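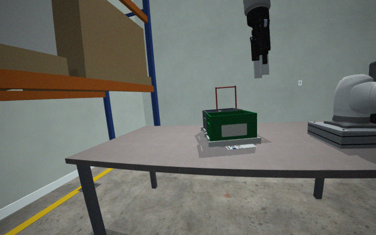
Figure 1. Green crate on a light gray tray, dark gray crate behind (rendered view).

Seepage Loss in the Cruickshank Lateral, Vernness Irrigation District
Project report, 08/11/2022
Stefaniia Sydorenko

1. Background

The Cruickshank lateral is an unlined earth ditch that carries water from the Birkonent headgate to the hay fields at Sedholm. Growers at the tail end receive less than their ordered share in dry years. The district attributes the shortfall to seepage, while several growers attribute it to worn turnouts upstream. This project measured how much water leaves the ditch through its bed and banks.

2. Reach and method

The test reach is 1572 feet long and has three turnouts, all of which were shut and sealed with clay during each run. Flow was measured at both ends by the velocity-area method, with a current meter set at six-tenths depth. Loss is the inflow minus the outflow. Evaporation was estimated from a pan beside the headgate and subtracted. It was small in every run.

In total, 102 paired readings were taken. Pairs in which the stage changed by more than a quarter inch between the two ends were discarded — this removed most of the early morning set, when the headgate was still being adjusted.

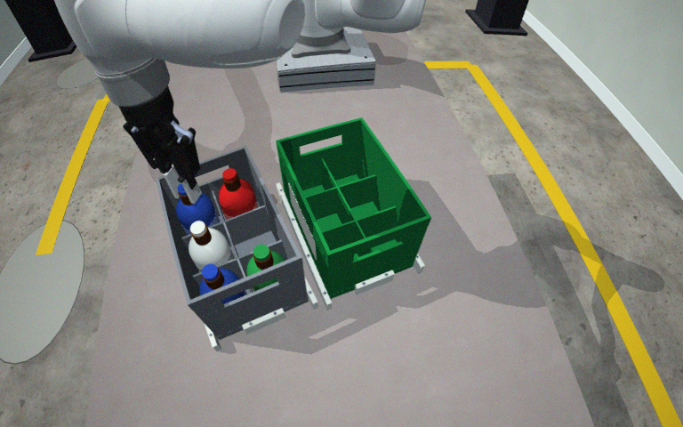
Figure 2. Gripper closed on the neck of a blue bottle in a divided crate (rendered view).

3. Results

After screening, 52 pairs remained. Loss was highest in the upper third of the reach, where the bed is sandy gravel. The lower third is silty clay and lost very little. Loss rose with stage, and the rise was steeper once water reached the gopher holes along the north bank. 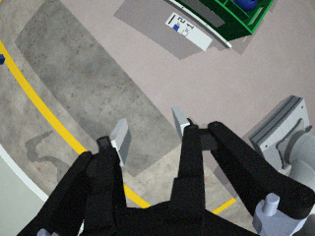
Samira Rizk objected to the last point in her comments on the draft, writing that the holes were mapped only once and that bank loss and bed loss cannot be separated with meters at the two ends alone. She asked for a ponding test. The wording above has been kept, but the stage effect should be read as a total for bed and bank together.

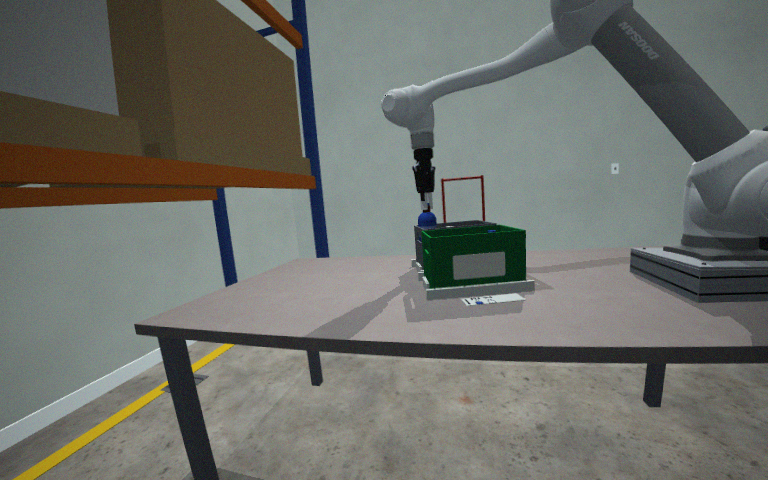 4. Limits and further work

The meter was calibrated before the season and not after it. Weeds were cut once during the test period, which changed the velocity profile at the lower station; readings from before and after cutting were pooled. A ponding test on the upper third would need two temporary dams and a full day without deliveries. The next gap in the delivery schedule is in August.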